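발표자 노트: 작은 식탁 차리기, 천 한 장에서 시작하기
11월 생활 강좌, 오후 2시 시작

슬라이드 1. 인사
마이크 확인하고 시작. 이름, 소속(자카페 이름 Jotby는 한 번만 말하고 넘어가기). 오늘 이야기는 혼자 또는 둘이 먹는 식탁에 한정한다고 먼저 말할 것. 손님상이나 명절상 질문은 뒤로 미룬다.
화면은 띄워 두고 바로 본론으로.

슬라이드 2. 왜 천부터 까는가
집에서 밥을 먹을 때 그릇부터 꺼내는 사람이 많다. 그릇을 놓고, 수저를 찾고, 나중에 물 흘린 자리를 닦는다. 순서를 바꿔서 천을 먼저 펴면 놓을 자리가 정해진다. 천의 크기가 곧 상의 크기가 된다. 여기서 지난번에 쓴 Wudport 천 샘플을 돌린다. 앞줄부터 뒤로. 다 돌 때까지 기다리지 말고 계속 진행.
천은 상판보다 작은 것이 다루기 쉽다. 늘어지는 부분이 없어서 의자에 앉다가 잡아당길 일이 적다. 다만 네모난 천이 꼭 반듯하게 놓일 필요는 없다. 접었던 자국도 밥 먹는 데 지장 없다. 다림질 질문이 나오면 나는 안 한다고 답할 것.

슬라이드 3. 색과 무늬
흰 상판에는 진한 색 하나면 충분하다. 무늬 있는 천을 쓸 때는 무늬가 어디로 가는지 본다. 그림이 한쪽에 몰린 천이면 그쪽을 비워 둘지, 그릇으로 덮을지 정한다. Imogen Cheetham 씨가 지난 강좌 때 아이 천을 어른 상에 써도 되느냐고 물었는데, 된다고 했다. 만화 그림이 있는 천도 세탁만 잘 되면 매일 쓰기 좋다. 얼룩이 무늬에 묻힌다.
이 부분은 3분 안에 끝낸다. 색 이야기는 길어지기 쉽다.
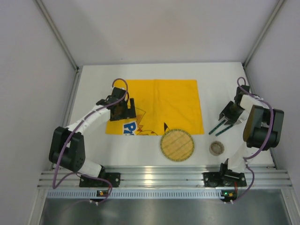
슬라이드 4. 받침과 그릇의 자리
받침은 천 위에 완전히 올리는 방법과 반쯤 걸치는 방법이 있다. 완전히 올리면 정돈되어 보이지만 천이 작을 때는 자리를 다 잡아먹는다. 걸치는 쪽은 천의 가운데가 남아서 반찬 접시를 놓을 수 있다. 화면의 둥근 매트가 그렇게 놓여 있다. 노란 천의 아래쪽 가장자리만 덮고, 매트의 대부분은 흰 상판 위에 있다. 작은 그릇은 매트 오른쪽, 상 앞쪽에 있다. 내 식탁이라면 여기에 장이나 절임을 담겠다. 앞쪽 그릇은 소매에 걸릴 수 있으니 각자 앉아서 팔을 뻗어 보라고 할 것.
매트는 짠 것이면 높낮이가 있어서 바닥이 좁은 컵은 흔들린다. 컵은 매트 밖에 놓는다. 국그릇처럼 바닥이 넓은 것은 괜찮다.

슬라이드 5. 수저와 포크
손잡이 색은 맞추면 편하다. 화면의 두 개는 손잡이가 둘 다 짙은 녹색이다. 서랍에서 꺼낼 때 짝을 찾지 않아도 된다. 놓는 방향은 한쪽으로 나란히. 비스듬해도 둘이 같은 방향이면 어수선하지 않다. 왼손잡이는 그릇과 수저 위치를 통째로 바꾼다. Iestyn Jenkins 씨가 왼손잡이니까 앞에 나와서 한 번 놓아 달라고 부탁하기. 거절하면 내가 직접 한다.
젓가락 받침은 질문 나오면 답하고, 안 나오면 건너뛴다.

슬라이드 6. 실습
두 사람씩 짝을 짓는다. 바구니에서 천 하나, 받침 하나, 그릇 하나, 수저 한 벌씩 가져간다. 시간은 9분. 종은 치지 않고 말로 알린다.
순서는 천, 받침, 그릇, 수저. 다 놓은 뒤 자리에 앉아 먹는 시늉을 해 본다. 팔꿈치가 닿는 물건을 옮긴다. 옮긴 다음에는 짝과 자리를 바꿔 앉는다.
돌아다니면서 볼 것: 천이 상 끝에 너무 붙어 있지 않은지, 받침이 들뜨지 않았는지. 먼저 끝난 조는 천을 돌려서 한 번 더 놓게 한다.

슬라이드 7. 치우기
차릴 때의 반대 순서로. 수저와 그릇을 먼저 싱크대로 옮기고, 받침은 털어서 세워 둔다. 짠 받침은 물에 담가 두지 않는다. 천은 부스러기가 안쪽으로 모이게 네 귀를 접어 들고 나가서 턴다. 이건 말로 하면 못 알아들으니 꼭 시범을 보일 것. 젖은 천은 접어서 서랍에 넣지 말고 의자 등받이에 건다.
Ezequiel Barrera 씨 집에서는 천 두 장을 번갈아 쓴다. 한 장은 깔고 한 장은 말린다. 세 장까지는 필요 없었다고 한다.

슬라이드 8. 질문
예상 질문:
- 방수 천은 어떤가. 닦기는 쉽지만 뜨거운 냄비를 바로 올리면 안 된다. 받침을 꼭 쓴다.
- 유리 상판에서 천이 미끄러진다. 밑에 얇은 미끄럼 방지 망을 깐다.
- 원형 식탁은. 네모난 천을 써도 된다. 앉는 사람 쪽으로 변을 맞춘다.
모르는 질문은 적어 두고 다음 시간에 답한다.

끝나고 할 일: 천 샘플 회수, 그릇 개수는 Aled Kemeys 씨와 함께 맞추기. 229호 열쇠는 1층에 반납.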